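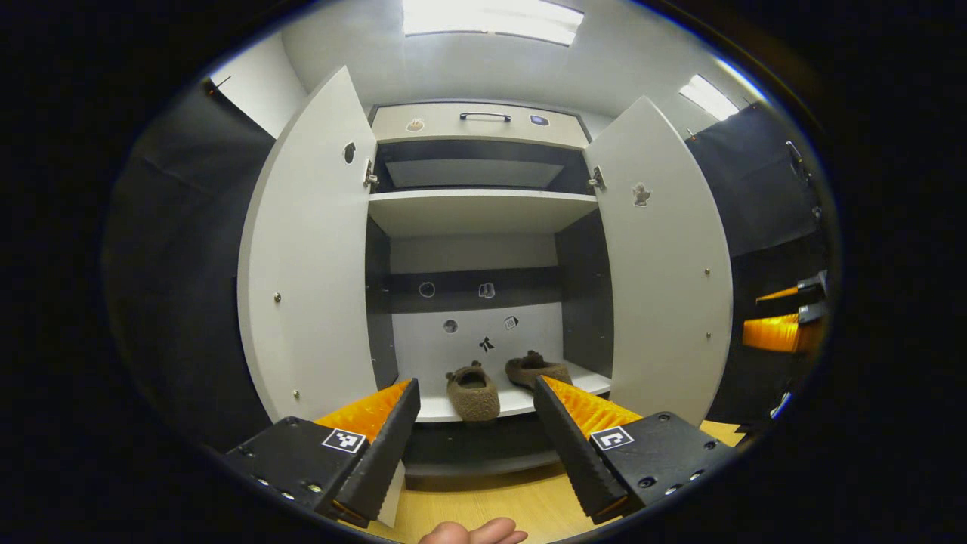

Abb. 1: Schrank 2 mit offenen Türen, Hausschuhe im unteren Fach

Projektbericht "Stauraum im Kinderzimmer"
Gruppe: Liesl Wieser, Kaan Kaplan, Paweena Panyasiri
Betreuung: Unnur Overgaard
Abgabe: 2020-03-14

1. Worum gehts

Aufgabe war, einen vorhandenen Kleiderschrank so umzuräumen, dass ein Kind ihn selbst benutzen kann. Kein Neubau, kein neues Möbel. Budget 20 Euro pro Schrank. Wir hatten zwei Schränke zur Verfügung, Schrank 1 (Modell Prulby, hoch, mit Kleiderstange) und Schrank 2 (weiß, mit Schublade oben). Der Bericht behandelt vor allem Schrank 2, zu Schrank 1 siehe Abschnitt 5.

2. Ausgangslage

Aufgenommen im Dezember. Alles lag durcheinander, Schuhe auf Pullovern, Pullover auf Spielzeug. Im Schrank insgesamt 141 Teile, Socken einzeln gezählt (Kaan hat gezählt, Liste im Anhang). Davon das meiste zu klein oder doppelt. Familie wollte nichts wegwerfen, nur auslagern - haben wir so gemacht, drei Kisten auf den Dachboden.

3. Aufteilung Schrank 2

Schublade ganz oben: beige, dunkler Griff in der Mitte. Für Kinder zu hoch, also nur Sachen für die Eltern. Bettwäsche, Ersatzdecke.
Oberes Fach: dunkel, schlecht einsehbar. Bleibt möglichst frei.
Unteres Fach: das eigentliche Kinderfach. Boden weiß, gut sauber zu machen, Hausschuhe stehen direkt drauf. Keine Matte, keine Box. Wir hatten erst eine Box von Omier drin, aber dann wurden die Schuhe daneben gestellt statt rein. Also Box raus.

Die Hausschuhe (braun, flauschig, mit Öhrchen vorne) sind unser Testgegenstand gewesen. Grund: werden jeden Tag gebraucht, mindestens zweimal. Wenn die ihren Platz haben, klappt der Rest eher auch.

4. Aufkleber

Idee von Paweena. Fächer nicht beschriften, Kind kann noch nicht lesen. Stattdessen Aufkleber auf die Rückwand vom unteren Fach, fünf Stück, verschiedene Formen - unter anderem eine schwarze Schleife. Dazu ein grauer Bär rechts auf der Tür und zwei kleine auf der Schublade. Das Kind hat selber ausgesucht und selber geklebt, deshalb auch nicht in einer Reihe. Wollten wir erst korrigieren, haben wir dann gelassen.

Offene Frage: ein Symbol pro Gegenstand oder nur Deko? Frau Overgaard meinte in der Zwischenbesprechung, eine feste Zuordnung wäre besser auswertbar. Stimmt wahrscheinlich, war aber da schon geklebt.

5. Ergebnisse

Beobachtet an 10 Abenden, jeweils nach dem Zubettgehen nachgeschaut (Eltern, Strichliste). Hausschuhe im unteren Fach: an 7 Abenden. Vor dem Schrank: an 2. Einmal unter dem Bett. Ob als Paar nebeneinander oder schräg haben wir nicht gewertet, im Fach ist im Fach.
Schrank 1 lief schlechter, die Stange ist zu hoch und lässt sich nicht versetzten. Keine Auswertung.

6. Probleme

- Türen müssen beide ganz auf, sonst kommt man schlecht an das Fach. Braucht Platz davor.
- Vergleich vorher/nachher nur geschätzt, im Dezember gab es noch keine Strichliste. Unser Fehler.
- Nur ein Kind, also keine allgemeine Aussage möglcih.

7. Kosten

Aufkleber 4 Euro, Box 9 Euro (nicht mehr in Benutzung). Kisten waren vorhanden. Summe 13 Euro, also unter Budget.

8. Wer hat was gemacht

Liesl: Text, Kontakt zur Familie. Kaan: Zählen, Kosten. Paweena: Aufkleber, Strichliste. Umräumen alle zusammen, ein Nachmittag.

Anhang: Zählliste, Strichliste (liegen in Papierform bei)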